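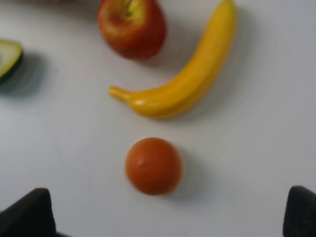 Figure 4. Apple and other produce on a pale tabletop.

Section 6: Entering a Bill and Its Amendments in the Register

6.1 Purpose of this section

Skumen is the legislative register used by the Brisota regional assembly and its member offices. Clerks should complete Section 5 (User accounts and signatures) before beginning. The wording follows the standing orders in force on 28 August 2026.

6.2 Before you start

You will need:
the signed text of the bill, as handed in at the Table Office
the name of the sponsoring member and of any co-sponsors
the financial statement, where the bill would alter spending or local taxes

Note: A bill without a financial statement may be entered, but it will remain marked "Incomplete" and cannot be placed on an agenda.

6.3 Creating the entry

1. Sign in and select Bills, then New entry.
2. Type the short title exactly as it appears on the signed text. The short title may not exceed 275 characters, including spaces.
3. Choose the sponsoring member from the list. Members who have resigned their seat are shown in grey and cannot be selected.
4. Add co-sponsors. At least 2 are required for a private member's bill. Government bills do not require any.
5. Attach the signed text and, where applicable, the financial statement.
6. Select Check entry. Fields needing attention are outlined in red.
7. Select Submit to Table Office.

Caution: The bill number is allocated when the entry is submitted and cannot be used again. Do not submit a trial entry in the live register. Use the practice register for training.

6.4 Recording an amendment 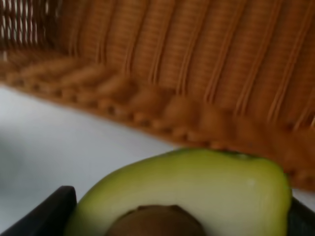 Amendments are always entered against a numbered clause. An amendment to the long title is entered against clause 0.

1. Open the bill and select Amendments, then Add.
2. Enter the clause and line number. Use the line numbering of the printed bill, as the screen version may differ.
3. Paste the words to be left out into the upper box and the words to be inserted into the lower box. Leave the upper box blank if nothing is to be removed.
4. Enter the name of the mover and save.

Note: Amendments received less than 15 hours before the sitting are treated as late. The register accepts them, but they require the Speaker's consent before they appear on the order paper.

6.5 Withdrawing a bill

A bill may be withdrawn by its sponsor at any time before second reading. Open the entry, select Withdraw and attach the sponsor's signed letter. The entry remains open to public view with the status "Withdrawn". After second reading, leave of the assembly is required and the Withdraw button is not shown.

6.6 Entries from the former system

Bills introduced before the November changeover were transferred from the Kohlhase index. Their attachments are held in the Hotix archive and open in a separate window. Dates of first reading in these entries should be checked against the printed journal before they are quoted in correspondence. Corrections are to be sent in writing to Halina Jasińska, Clerk of the Register, with a copy of the relevant journal page.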